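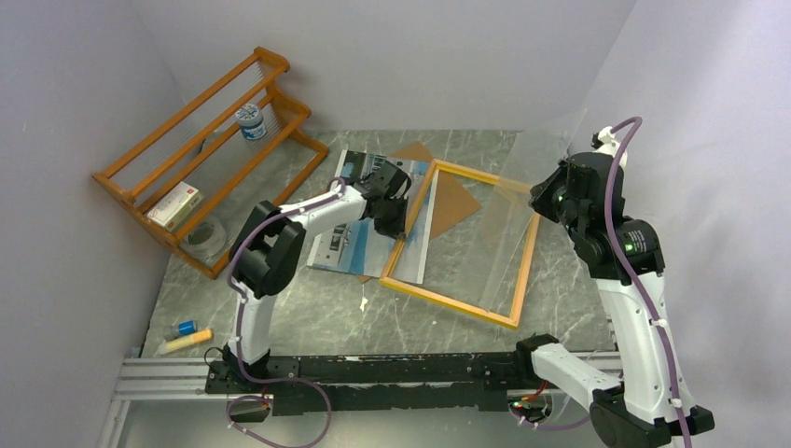
Workshop Tips: Stops and Faults at the Framing Station

These tips apply to members who use the two-arm framing station at the Ruradby workshop. They were revised by Kyu-ri Yook after fault 307 in January, when an arm stopped in the middle of a lift and a clear sheet cracked under the gripper.

Press the stop button before reaching past the walls. A still arm may be waiting for its next command and can move without warning.

Support the sheet with a gloved hand before opening a gripper by hand. Hold it by the edges and lower it flat.

Check the cable on each arm for pinching. In the January fault, a loop had caught at a joint and the controller shut down that arm only. The other arm continued to pull.

Keep tape, glue and jars away from the path of the arms. Pick up scraps before a restart. A chip under the frame can tilt it enough to spoil the next grip.

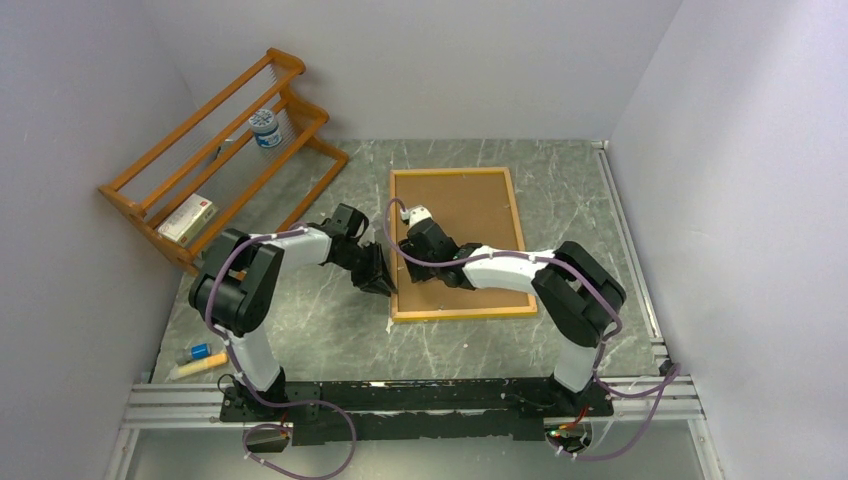 Both grippers at the framed board. Keep hands clear of the gap between them.

Restart at slow speed with no sheet loaded, and watch one full cycle. If the same fault returns, switch off the station and leave the frame where it is.

Faults are to be entered in the station log with the time and the code shown. Questions may be directed to Dae-han Moon at extension 148. The station is not available on Sunday.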